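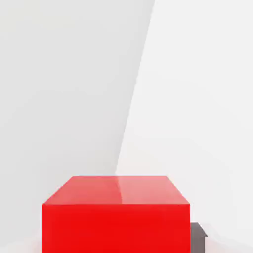 Informe de evaluación

La oficina de compras de Dakeck encargó a Bianka Csizmadia el examen del servicio Zidgate el lunes siguiente al cierre de cuentas de agosto. El encargo constaba de una sola frase: determinar si procedía renovar la licencia del simulador de manipulación por un año más. Se le asignaron un despacho sin ventana, una terminal y un plazo de 60 días.

Zidgate se ofrecía como un servicio completo. El cliente remitía la descripción de una tarea, y el proveedor, la casa Bristska, devolvía un brazo ya instruido en ella, sin que ninguna pieza verdadera hubiese sido tocada. La tarea contratada por Dakeck era de las más modestas del catálogo: localizar un cubo rojo, tomarlo y depositarlo en el punto indicado. El contrato preveía 1.266 ensayos. Csizmadia, que había pasado media vida revisando facturas de transporte, resolvió verlos todos.

Durante las primeras semanas redactó sus notas en el estilo que la institución exigía. Anotó que el cubo presentaba un brillo de plástico nuevo y que su color se derramaba tenuemente sobre la superficie clara contigua. Anotó también que junto a él, casi oculto, asomaba un objeto gris oscuro, más bajo, que no figuraba en la descripción de la tarea.

Sobre este último extremo dirigió una consulta formal al proveedor. Contestó Amirhossein Parsa, responsable de atención a clientes institucionales, en un escrito de 2 páginas. El objeto gris, decía, formaba parte del entorno estándar. No afectaba al resultado y no podía retirarse sin modificar el anexo técnico, trámite que llevaba aparejada una tarifa.

– No solicito que se retire –respondió ella por la misma vía–. Solicito saber qué es.

La segunda contestación tardó más. Parsa reconocía en ella que había trasladado la pregunta al departamento de entornos, que este la había remitido al archivo y que el archivo conservaba únicamente un nombre: Garcia. Nadie supo precisar si se trataba del autor de la pieza, de un antiguo cliente o de la pieza misma. Parsa añadía, ya fuera de fórmula, que llevaba años viéndola y que jamás se le había ocurrido preguntar.

Csizmadia incorporó el escrito al expediente y continuó. Alcanzado el ensayo 1.000, advirtió que había dejado de mirar el cubo. Seguía los aciertos del brazo con la atención justa para contarlos y reservaba la restante para aquella franja gris, con su borde superior inclinado, que a veces recibía algo de luz.

El informe se entregó el 11/1/19. Recomendaba la renovación, con observaciones menores sobre la facturación de los anexos y una sobre los tiempos de respuesta. En el apartado de inventario, donde el formulario pedía enumerar los elementos del entorno simulado, la evaluadora hizo constar un cubo rojo y, en la línea siguiente, con la misma letra, Garcia.

La dirección aprobó el documento sin enmiendas. Una copia fue enviada a Parsa, que la leyó de pie, junto al mostrador del registro, y pidió que le sellaran el recibo.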